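Our street swap turned 6 and I'm still buzzing

Wednesday, February 21, 2024

Well, the hall is swept, my feet hurt, and I've got a new favourite teapot! We held the sixth Kidgate Street Swap on the weekend and it was the biggest one yet – 114 people through the door, which is a lot for a street with one shop and a bus stop.

If you haven't been, you bring what you don't use and take what you like. No money, no tokens. I brought two boxes of novels and a fondue set (unopened, sorry Mum) and went home with the teapot, a bag of dahlia tubers and a winter coat that fits like it was cut for me.

The book table was the star again. Isla Fairweather had sorted all 700 paperbacks by mood instead of author, so there was a whole row labelled "rainy Sunday" and another called "will make you ring your sister". I stood there for ages. I've started one from the rainy row and I'm already rationing the chapters.

The kids' corner went off too – puzzles, scooters, a marble run that had three dads on their knees for most of the morning.
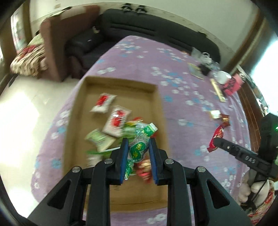 What I'd love to see next time

More garden stuff! The seedlings were gone by half past nine, and I had my eye on a tray of purple basil. Also more kitchen gear, bigger kids' shoes, and somebody please bring jigsaws over a thousand pieces.

The next one is in November. Start a box in the hallway now and chuck things in as you find them. I've already got a lamp and four scarves in mine.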